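We use cookies to remember your place in the book. Accept | Manage settings

Chapter 4
Learning from Household Chores

Posted Monday, May 25, 2026, by the Harkanell Open Textbook editors

If you have ever tried to tell a friend over the phone how to feed your pets while you're away, you already know the trouble this chapter is going to deal with. You say "put the bowl down by the wall," and it sounds like plenty, and then you start to wonder. Which way should it face? How do you carry it so the food stays in? Your own hands settle all of this every morning without asking you, and that is exactly the sort of knowledge we would love to hand over to a robot.

In Chapter 3 we steered the robot arm ourselves, one joint at a time, and I hope you had some fun with it (and forgave it for being slow!). Now we turn to a gentler way of teaching, in which a person simply does the chore while a camera worn on the head records what the hands are up to. Our running case is the Vekdale study, which gathered 186 clips of ordinary chores from 60 homes, with no scripts and no tidying up beforehand.

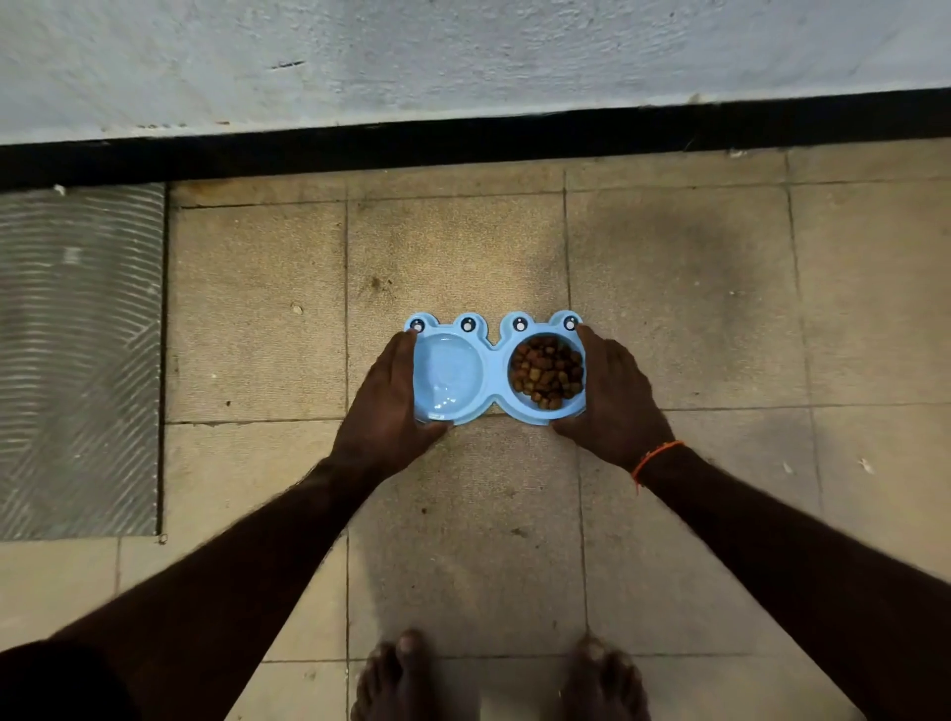

The Vekdale team cared a good deal about grip, and so will we. A task that uses both hands at once is harder to copy than it looks, for each hand has to push just as much as the other allows, and a video tells us where the fingers are but says very little about how hard they press. We'll come back to this gap in Section 4.2, where the Mtshali method makes a fair guess at the missing forces. Trained that way, the study's robot finished 70 percent of its two-handed trials, and we'll spend a good while on the ones it didn't.

Before you read on, pick a small chore at home and do it slowly, watching only your hands. Write down every change of grip, and keep the list handy for Section 4.1.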